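Home » About Us

Lelden Audio is a maker of loudspeakers and home theater components based in Trillstead. The company was founded by Celeste Frade and Bleddyn Gethin, who had worked together for several years repairing cinema sound equipment. Its first product, a two-way bookshelf speaker, was built in a series of 217 pairs and sold by mail order.

The company now employs 77 people in design, assembly, customer service and administration. Loudspeaker cabinets are made by Simões, a family-owned woodworking firm that has supplied Lelden since its second year. Crossovers and amplifier boards are assembled in Trillstead, and every finished speaker is measured before it is packed. The measurements are kept on file under the serial number, so that a replacement driver can be matched to the original at any time.
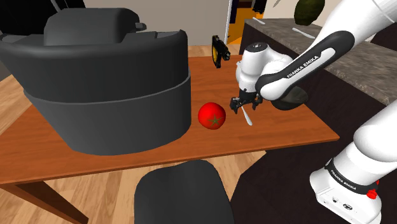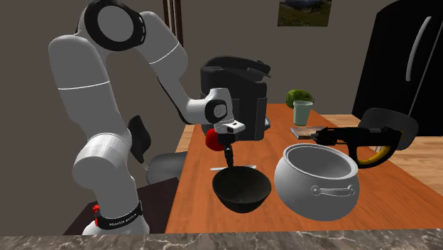

Robot arm at a wooden table, two rendered views.

Our product range covers three areas: stereo loudspeakers, surround systems for the home, and subwoofers. The Futotum series, introduced under chief engineer Ayane Nagano, is designed for rooms in which the rear speakers cannot be placed at ear height. It is sold through 23 authorized dealers, all of whom offer a listening room and home setup.

Lelden also maintains a service department for older equipment – including models no longer in production. Last year the department completed 3,868 repairs. Owners may request a printed manual or wiring diagram for any Lelden product free of charge.

Management
Mafalda Carvalho, Managing Director
Ayane Nagano, Chief Engineer
Branwen Phillips, Head of Service and Dealer Relations

Celeste Frade and Bleddyn Gethin remain on the board of directors.

Visits
The Trillstead listening room is open to the public by appointment. Visitors are welcome to bring their own recordings. The room is closed throughout January for maintenance. Appointments may be made through the contact page or with any authorized dealer.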